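1st February
By Damian Urbańczyk

Kondier opened its test hall in Brodside to visitors this weekend, and I went with Wanda Pawlak from our packaging group. We are choosing grippers for a small two-arm cell this spring and wanted to see some running before we asked for prices. The tour took most of the morning. I skipped the talk on conveyor software and stayed with the benches.

Most of the hall is taken up by single arms on pedestals, with a rack of fingers beside each one. You can try a finger set, put it back and try the next. Gönül Altıntaş ran this part and let us drive the arms ourselves. The soft pads were good on bottles and poor on anything thin. The narrow hard fingers were the other way around. One set had done 4,000 cycles according to the log sheet and still closed evenly.

The bench I had come for was the enclosed one at the far end, with two arms mounted on a common black plate and facing a white table. The parts are small blocks, three joined bins and some flat cards. Blocks are an easy job for almost any gripper. Cards are harder, and our own inserts are much closer to cards than to blocks, so we spent most of our time here.
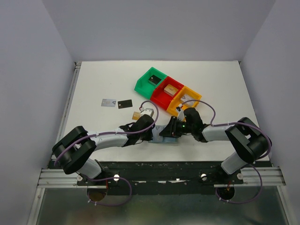
Heledd Bowen thought we were worrying too much about the fingers and too little about the approach height, and said she would fix the height first, run the same card a few dozen times, and only then change hardware. Wanda agreed with her. I am less sure – our cards arrive with a slight bend, and a height that suits one will miss the next.

We asked about cabling. The cables on this bench run along the outside of the arms in purple sleeves or jackets (I did not ask which) and rise in a loop near the grippers. It makes them easy to swap. In our cell there is a guard above the arms, and I would want to measure that loop before ordering anything.

Kondier is comparing two controllers on the bench, its own and one from Athumani. The log for the Athumani unit showed 196 card picks with 3 drops. The Kondier log was longer, around 2,880 picks, but it mixed cards and blocks, so the two can't be set side by side. Gönül said a card-only run was planned and offered to send the results.
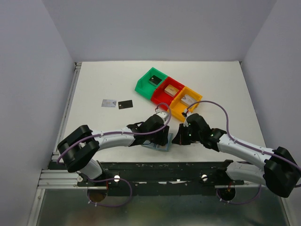 Left gripper with a card low to the table, right gripper open next to it.

Two practical notes for anyone going. Parking is behind the Gindov building and fills up early. You can bring your own parts, but tell them the week before so they can find a bench. We had a bag of inserts in the car and could not use them. Wanda has asked for a second visit, and we will take the bent ones.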